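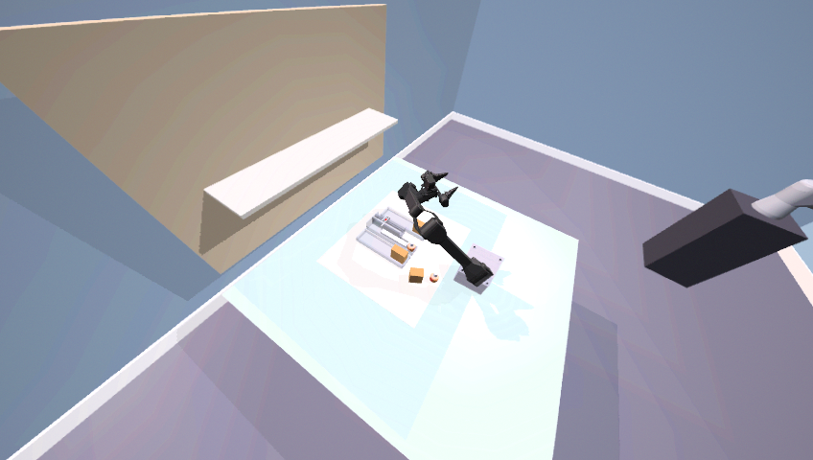 The simulated cell at Zoludwood, arm over the parts and the clear tray.

I spent an afternoon in August at the Zoludwood open day in Pretby. The printed program promised a shop tour, a talk on grippers and a demonstration of "virtual commissioning." I went for the last one. I have been putting off simulation at work for long enough that I wanted to watch somebody else do it before I wrote the purchase request.

The demo room had one workstation, a projector and benches. Colleen Charbonneau ran it. She writes the task code for their small-parts work and she skipped the company slides, which I appreciated.

The task is kitting. Small parts lie on a work surface next to a channeled tray, and the arm has to pick them up and put them where they belong. The set on the projector was a block, a cube and a couple of rings, mostly orange. They are stand-ins for customer parts. A cube is an easy grasp with a two-finger gripper: two parallel faces, close, lift. A ring lying flat gives you a choice. You can grip across the outside diameter, or put one finger through the hole and pinch the wall. The outside grip is more forgiving in position but needs clearance all the way around. The pinch grip needs less room and much better pose accuracy. Charbonneau's code scores both and picks one per part, depending on what is lying next to it.

The room model is plain. Walls, floor, a shelf, a pale work surface. I asked whether the shelf mattered. It does, in the sense that it is a collision body and the planner has to respect it. Anything that is not a collision body or a light source was left out of the model, and she said she would rather add an object after a near miss than model the whole building up front. Materials are flat colors. The one exception is the tray, which is transparent, and most of the questions were about that.

Clear plastic is a nuisance for depth cameras. The real sensor returns holes and garbage where the tray is, and a simulated depth camera returns a perfect surface unless you tell it otherwise. If you develop against the perfect surface, your code works on screen and fails on the bench. Their approach is to drop the depth values on the tray material entirely and locate the tray from the color image, using edges. The arm then works from a fitted tray model and never from measured points. I have a similar problem with blister packs and will be stealing this.

She ran a batch in the background while she talked, with part positions shuffled on every reset. The batch from the night before had been 3,726 trials. I asked for the failure breakdown and got a straight answer. The biggest group was parts starting too close to the tray wall for either grip. The next was elbow-related: the planner picks a configuration with the elbow low over the parts and then cannot get out of it without a long detour. They now penalize low elbow poses in the cost function. The remainder was contact physics, meaning parts that jitter or pop out of the fingers for reasons that do not exist in a real shop. Those get tagged and thrown out by hand.

Some notes on the setup, for anyone pricing one:

The physics runs at a fixed step. Rendering is decoupled and can be switched off, and the overnight batches run with it off.
Eight instances run in parallel on the one workstation.
Friction between finger and part is randomized per trial. Part mass is not, which I questioned. She said it made no difference at these sizes.
Scene files come out of a converter from Ardeleanu. It loses joint limits on export, so they are re-entered from a text file.
The grasp scoring is in-house. They tried the Cekis package for two months and dropped it over licensing.

The talk on grippers was given by a sales engineer and covered nothing you could not read in a catalog. The shop tour was fine. There were nine of us, and the compressor made it hard to hear.

What I did not get was a number for transfer, meaning how often a task that passes in simulation passes on the first hardware run. Charbonneau said they do not track it in a way she would quote. I would like to see that tracked before I spend money, and I told her so. She has offered to send the trial logs with the tray seeds included, and I will post the breakdown once I have been through them. The purchase request is still a draft.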